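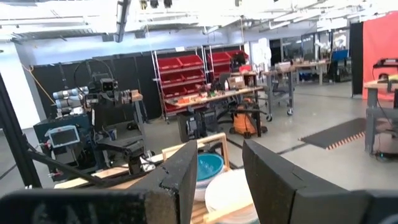 Storing bowls, plates and a large bucket in a shared workshop without losing bench space

Our workshop has one wood-topped bench that collects small tools, with a shop vacuum parked under it and two red metal shelving units of plastic bins behind. The bins handle screws, fittings and connectors well. What they do not handle is dishware. We keep bowls and plates in the same room, plus a large white plastic bucket, and at present the dishes sit by a light wood rack that was built for something else.

Constraints:

The shelving cannot be moved. Bin positions are labeled and the stock list refers to them.

Usable depth on the one free wall is 254 mm. Anything deeper blocks the walkway.

The bucket does not fit on any shelf we have. It currently goes wherever there is floor.

Budget is small, and I would prefer to build in pine or plywood from offcuts.

Should dishes and bucket share one unit, or be kept apart? And is open slatted wood acceptable for dishes in a room where people cut and sand?

Posted by drybench

---

tenon_and_tape

Keep them apart. They have different failure modes. Dishes chip and collect dust. A bucket gets filled with offcuts by whoever passes it, and then it is a trash can.

For the dishes, build a shallow rack with vertical dividers and stand the plates on edge. A plate on edge needs depth equal to its diameter if it faces sideways, so measure your largest one before cutting. If it is wider than 254 mm, turn the plates to face the wall and lean them back against a rail, as in a plate display shelf. Bowls do not store well on edge. Give them a flat bay and stack no more than four high.

Open slats are acceptable in a sanding area only if the dishes are rinsed before every use. Fine dust settles on any upward surface, and a slatted side lets it in from the front as well. A lift-up front panel in thin plywood solves most of this. Hinge it at the top so that it falls closed.

I used Noveo strip hinges on mine. Any continuous hinge of the right length will do. Sand the inside edges, seal with two coats of a hard finish, and let it cure fully before loading.

Wall fixing: find the studs. Stacked stoneware is heavier than it looks, and drywall anchors loosen when a door is opened and closed every day.

---

Urkex_shelf_guy

just get a cabinet. Urkex do a narrow one, mine is fine

---

plumb_line_pete

I disagree in part with the first reply. The bucket can live against slatted wood without trouble if it has a fixed position. Ours stands beside a slatted pale wood panel with a beam along one side. The beam acts as a stop and the slats leave gaps for air, so the plastic does not sit flat against a damp surface after it has been rinsed.

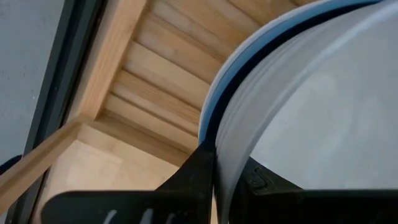 White bucket with the pale blue rim, next to the slatted panel.

Points to check if you copy this:

1. Slat spacing. A narrow gap is enough. Wide gaps catch rims and handles.

2. Orientation. Run the slats so that dust can be brushed out along the groove in one pass. Grooves that end against a solid face fill up and need a vacuum nozzle.

3. Beam edge. Leave it square on the bucket side and ease it very slightly with 120 grit. A heavy roundover lets the bucket ride up when pushed.

4. Floor clearance. Raise the panel 10 mm off the floor on feet or packers. End grain on a concrete floor takes up water.

5. Finish. Bare pine marks quickly. I used Erner clear matte, thinned for the first coat.

For the "becomes a trash can" problem, store the bucket upside down. It keeps the inside clean and it cannot be filled. Put the rim on two battens so that air can get under it.

As for dishes in a sanding room, I would not leave them open at all. Use a closed box with a lid on the bench end, or move them to the office side. A plywood rack is fine for drying and for holding things during the day. Long-term storage needs a door.

On depth: 254 mm is 10 inches. Standard dinner plates are commonly larger than that, so a flat shelf will leave an overhang. Check yours first.

---

Comments

drybench: Largest plate measured. It overhangs. I will build the leaning rail version with a top-hinged front.

tenon_and_tape: Add a 20 mm lip at the bottom of the rail. Without it the plates creep forward.

gluepot800: Is the upside down bucket not a trip hazard?

plumb_line_pete: Less so than one that moves. Mark the floor with tape.

oak_offcut: Jacobs hinges also work. Predrill in plywood edges or they split.

This thread has been viewed 1,071 times.

We use cookies to keep you signed in and to measure traffic. By continuing to use this site you accept our cookie policy. Accept | Manage settings

Get the weekly workshop digest. Join more than 3,000 subscribers. Unsubscribe at any time.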